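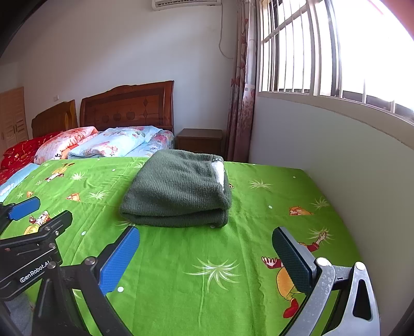

Section 4: Working in Other People's Bedrooms

Brastcombe Operator Guide, hand-held grippers
Revised June 2022

4.1 What this section covers

Folding, stacking and moving cloth on a bed, with one hand-held gripper or a pair. Kitchens are in Section 5 and bathrooms in Section 6. Staircases are in no section, and you should not record on one.

Read it before your first home visit. If you trained on the benches at Skineston, read it twice. A bench has a flat top and nothing printed on it. A bed may have a dark green towel sitting on a bright green sheet full of cartoon figures, and you will still be expected to find the edge of the towel.

The rules apply to operators, to anyone who helps an operator, and to relatives of the householder who would like a go. (See 4.7. The answer is no.)

4.2 Before you enter the room

1. Confirm that the consent form names the room. "The house" is not a room. "Upstairs" is not a room either, though we have received both.

2. Ask the householder to walk in with you and point out anything that should stay out of the recording. Give them time. People remember the prescription on the bedside table only once they are looking at it.

3. Agree which items may be handled. Write them on the visit sheet in ordinary words: "green towel", "small quilt". Do not write "misc. textiles".

4. Agree where you may stand, where you may put the case, and whether shoes come off. If shoes come off, check your socks for grip.

5. Switch off your phone. Silent mode does not count.

Note: Householders may withdraw a room at any point, including halfway through a fold. Stop, put the item down, thank them and note the time. You are not to ask why, and you are not to look as though you would like to.

4.3 Preparing the bed

The rule here is short and widely disobeyed: leave the bed as you find it.

1. Clear only the working area, a space large enough for the item fully opened out plus a hand's width on every side.

2. Leave pillows and quilts against the headboard if they are outside that area.

3. Do not smooth the sheet. Creases and folds in the sheet stay. Operators with good home training find this step painful, and we are sorry.

4. Do not swap a patterned sheet for a plain one. The Dresden office received a whole week of visits in April in which every bed, in every home, wore the same grey sheet. It had travelled in the operator's bag. The entire week was rejected.

5. Leave the curtains as they are. If daylight from a window is making it hard to see the item, move yourself to the other side of the bed before you consider moving anything else.

6. Check under the covers for remote controls, spectacles, hot water bottles and cats.

CAUTION: Never place a gripper on a pillow. The finger joints have screws, the screws have edges, and pillowcases are sold by people who have never met a gripper. Use the mat from the case, or the floor if the mat has gone missing again.

4.4 Checking the grippers

Do this outside the bedroom, over the open case, so that anything which falls off falls somewhere useful.

1. Look at both finger pads. Each should be clean, fully seated and free of lint. Pads pick up lint at a rate that suggests they enjoy it.

2. Close the fingers slowly and check that the pads meet face to face. If one rides up over the other, do not use the gripper.

3. Press each screw head with a thumb. None should move. Do not tighten a loose one on site with a coin, a key or the householder's butter knife. Tag the gripper and use the spare.

4. Open and close the fingers ten times with nothing between them. Listen for clicking.

5. Wipe down everything that will touch cloth, using the dry wipes. The wet wipes are for your hands.

6. If you are working with a pair, decide which one is left and which is right, and keep to it for the whole visit. Two grippers may look different from each other. Go by the label on the handle, never by colour.

Note: The pad counter in the Vishwakarma app asks for new pads after 3,000 closures. It does not care that the pads still look fine, and neither should you.

4.5 Recording a fold

1. Place the item in its starting state by hand, then take up the grippers.

2. Hold the fingers open over the item and keep still until the app beeps. If it beeps twice, it is unhappy about the light. Go back to 4.3, step 5.

3. Approach from above or from the near side. Do not reach across a second bed to get a better angle.

4. Grip the cloth you intend to move and only that cloth. On thick or ribbed towels it is easy to take one layer and leave the next behind. On thin sheets it is easy to take the towel and the sheet together, at which point you are making the bed, and there is a separate task for that.

5. Lift, move, lower, release. Let the cloth touch down before you open the fingers. Dropping counts as a fault even when it lands beautifully.

6. If a grip slips, try again within the same recording. Slips are welcome. Swearing is removed by a colleague who has to listen to all of it.

7. Keep your free hand out of the working area. It will want to help. A fold finished with a quick pat of the palm is rejected, however good the fold.

8. End with both grippers open and clear of the item. Hold still for the second beep.

9. If you have not finished after 210 seconds, stop anyway. No towel is worth it.

Note: A folded item is acceptable if it lies flat, stays put when released and has its corners more or less where corners go. We are not a hotel. Operators who refold until the edges are perfect produce a great many recordings of operators refolding.

4.6 Cautions

CAUTION: Pinching. The fingers close with enough force to hold a wet bath towel, and they cannot tell a bath towel from an earlobe. Keep them away from faces, hair, jewellery and children.

CAUTION: Snagging. Do not use the grippers on lace, crochet, loose knits, or anything the householder describes using the words "my grandmother".

CAUTION: Cables. Look for any cable running down a wall or behind a curtain before you step back. Route your own charging lead along the skirting, never across a doorway.

CAUTION: Furniture. Do not lean on headboards. Carved ones are usually older than you and may be less securely attached.

CAUTION: Air conditioning. Do not change the setting, however warm it gets. Ask the householder. If they like it warm, take your jumper off and drink some water.

CAUTION: Kneeling on the bed is forbidden. So is sitting on it, even for a moment, even between recordings.

4.7 Other people in the room

Anyone who is not operating stands behind the operator. Anyone who does not wish to be recorded waits outside with the door closed, and you record nothing until the door is closed.

Children may watch from behind if a parent is beside them. They may not hold a gripper. Neither may the parent. The insurance runs to 59 pages and is quite clear on this single point, having been vague on most of the others.

If somebody walks in front of the bed, stop the recording and mark it "person". Do not keep it because it was a nice fold. Such recordings are deleted from the device before you leave the room, with the householder looking on if they want to.

4.8 Naming and notes

Use the visit number, the room, and the item. Nothing else goes into the name. The last audit covered 2,218 recordings and found street names, a dog's name, and one file called "good one FINAL use this", which was not a good one.

In the notes field, record:

- the item, in the words used on the visit sheet
- one gripper or two
- any slips, retries or early stops
- anything unusual about the bed or the light

Do not record your opinion of the décor. Householders have a right to see the notes, and several have used it.

4.9 Leaving the room

1. Stop the app and wait for the upload symbol to go grey.

2. Put every item back where you found it, folded or unfolded as you found it. Some householders will ask you to leave things folded. You may agree, once, without letting it grow into the airing cupboard.

3. Count the pads and screws against the list inside the case lid. Anything missing must be found before you go. Start with the bed, then the carpet, then your sleeves.

4. Ask the householder to look the room over and sign the sheet.

5. Report any damage the same day on Form D, including damage the householder has told you not to worry about.

For storage and charging between visits, see Section 9. For cats, see 4.3, step 6, and check again on the way out.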